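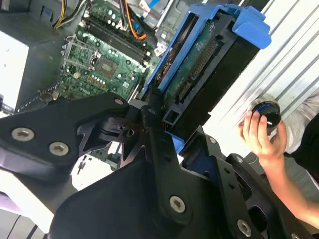
I nearly skipped the open day at Seltau this year. It's a long drive, I had presents to wrap, and the parking behind the college is awful. But Josée Melnyk runs the student robotics club there and she had been after me for months, so off I went with a thermos and a bad attitude!

The attitude lasted until the second bench. The club is building a robot that takes old desktop computers apart for recycling, and the job they were working on was getting the hard drive out. The drives sit in blue plastic caddies, and I would have thought any machine could pull one of those. Well, no. There are cables all over the place in there, and the thing has to come up at an angle. I stood watching way longer than I meant to.

Mackenzie Robichaud, a second-year, walked me through the project (very patiently, I asked the same thing twice). They call the robot Wikley. The club has 17 members, they've spent $880 so far, mostly on metal, and they got 60 dead PCs from an office that was closing. Mackenzie says the screws are the worst part - every maker hides them somewhere else.

I also looked in on the line-following race down the hall, where a little car called Ugwu kept turning left into the snack table. The kids were thrilled. So was I, and I got a free cookie out of it.

They have a regional meet in January and still want to get the memory sticks out by then. Josée has already put me down to drive one of the vans. I did not say yes, for the record, but I did ask what time it leaves.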